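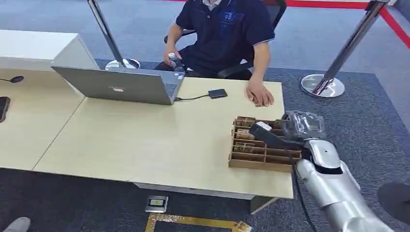 ¿Por qué se detuvo la célula de clasificación de Gristari durante la demostración? Por una pérdida de presión de cierre en la pinza, que el controlador tardó en notificar al operador.

Publicamos en este hilo el resumen del informe de incidencia, con fecha 20/1/22. Lo firma Anastasia Karagiannis, responsable de seguridad funcional de Pilgate.

1/ El brazo extraía piezas pequeñas de una bandeja de cartón con compartimentos. En el ciclo 233 soltó una pieza durante el traslado y continuó la trayectoria como si la llevara sujeta.

2/ El sistema debía pasar a parada controlada en cuanto la pinza perdiera el agarre. No lo hizo. El brazo completó otros seis ciclos hasta que el operador, sentado a la mesa con el portátil de supervisión, ordenó la parada manual.

3/ No hubo personas heridas ni contacto con el brazo. Los daños materiales se limitan a una bandeja deformada y a siete piezas descartadas.

4/ Causa inmediata: el umbral de detección de agarre conservaba el valor de una pinza anterior, de dedos más anchos. Con piezas pequeñas, la lectura en vacío quedaba dentro del margen admitido.

5/ Causa contribuyente: la alarma se registraba en el archivo de eventos, pero no se mostraba en pantalla. El módulo de avisos, suministrado por Gosselin, estaba configurado en modo silencioso desde las pruebas de septiembre.

6/ Se ha revisado asimismo la distancia entre el puesto del operador y el alcance del brazo. Mientras no exista una separación verificada, toda demostración con personal a la mesa se realizará a velocidad reducida.

7/ Medidas ya aplicadas: umbral recalculado para cada juego de dedos, aviso visual y sonoro obligatorio, y comprobación de la parada antes de cada sesión.

8/ Medida pendiente: ensayo de repetición en las instalaciones de Sitard, con 18 bandejas completas y fallos de agarre provocados. La célula no volverá a funcionar ante público hasta que se apruebe dicho ensayo.

9/ Las entidades que utilicen la misma configuración deben consultar el valor del umbral en el menú de la herramienta y remitirlo al servicio técnico de Pilgate, junto con el archivo de eventos.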